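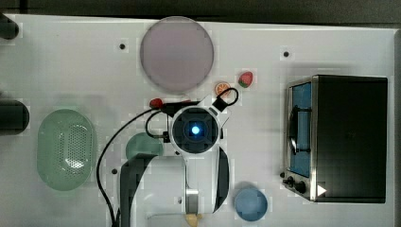
A robot arm over the white tabletop, from above.

Windeda Comics Hour is looking for new voices

Hello, friends and fellow readers! If you have ever listened to an episode of ours on the bus or over the dishes and found yourself arguing out loud with the speaker, we would love to hear from you. We are looking for panelists for our next season, and we are also starting a read-along group for people who would like to talk about comics but would sooner eat a stapler than do it into a microphone. Both are open to anyone who reads comics, whether you have been at it since childhood or picked up your first one last month because your niece left it on the couch.

A little about us, for those who are new. Windeda Comics Hour is a talk show about comics of every kind: superheroes, memoirs, newspaper strips, manga, weird little photocopied things sold out of a backpack. We have 148 episodes up so far. Mirko Caruso and Liliana Grasso started it after a disagreement over an inking job that went on through most of a dinner party, and they have been the main hosts ever since. Kanchan Kashyap joined them for what was going to be one episode on romance comics and is now the one who keeps the schedule. Amedeo Morelli does our editing and takes out Mirko's throat clearing, for which we all thank him.

What we are recording this season

The big project is a full read of Murkier, the lighthouse mystery by Consolacion Padilla. It runs 226 pages in the collected edition, and we plan to take it slowly, a chapter at a time, with plenty of room for side trips into coloring, lettering, and whether the brother did it (Liliana says yes, Kanchan says the whole question is a trap). Consolacion has very kindly agreed to come on for the last episode and take questions from the group, so please read all the way to the end before then, and please don't spoil it for anybody else!

Between chapters we will do our usual grab bag shows, where each person brings along one book they have been enjoying and one they gave up on. Those are a good place to begin if you have never been on a show before, and they tend to be the ones where we laugh the most.

Who we are hoping for

For the panel, we want people who can join us for at least two recordings over the season. You don't need any experience at all. You should like talking, and you should like listening at least as much, and it helps if you can say why you didn't enjoy something without being unkind to the folks who made it. We would be especially glad to hear from people who draw or letter their own comics, from librarians and teachers, and from anyone who reads comics in a language other than English, which is a real gap for us at the moment.

For the read-along group, just bring yourself and the chapter. It's fine to have read only half. It's fine to have hated it, too.

When and where

Recordings take place in the evening, starting at 7:00, upstairs at Sriwong Books in Horside. Each one runs 60 minutes, though people usually stay and chat for a good while after, so don't plan anything too tight behind it. There are stairs and no elevator, I'm sorry to say, but you can call in from home and sound just as good as the rest of us, and Amedeo will do a short sound check with you first. The read-along meets downstairs in the shop in the off weeks, also at 7:00, and nothing from it is recorded.

These are unpaid spots. We don't make any money from the show ourselves, but panelists get a loaner copy of Murkier for the season if they need one, and there is always tea, and usually Liliana's almond cookies.

How to put your name in

For the panel, send us a short note or a voice message (a couple of minutes is plenty) telling us about a comic you love and one scene or page in it that you keep going back to. Tell us your name as you'd like it said on air, whether you would come in person or call in, and which evenings are hopeless for you. You can use the contact form on our site or leave a note for Kanchan at the Sriwong counter. Please get it to us before the end of March.

Kanchan writes back to everyone, though she may take a week or two over it. If we have more people than chairs this time, we will ask whether we can hold on to your name for the grab bag shows. The read-along needs no sign-up, so come to any meeting you like and bring a friend if you have one handy.

We can't wait to meet you!

Warmly,
Mirko, Liliana, Kanchan and Amedeo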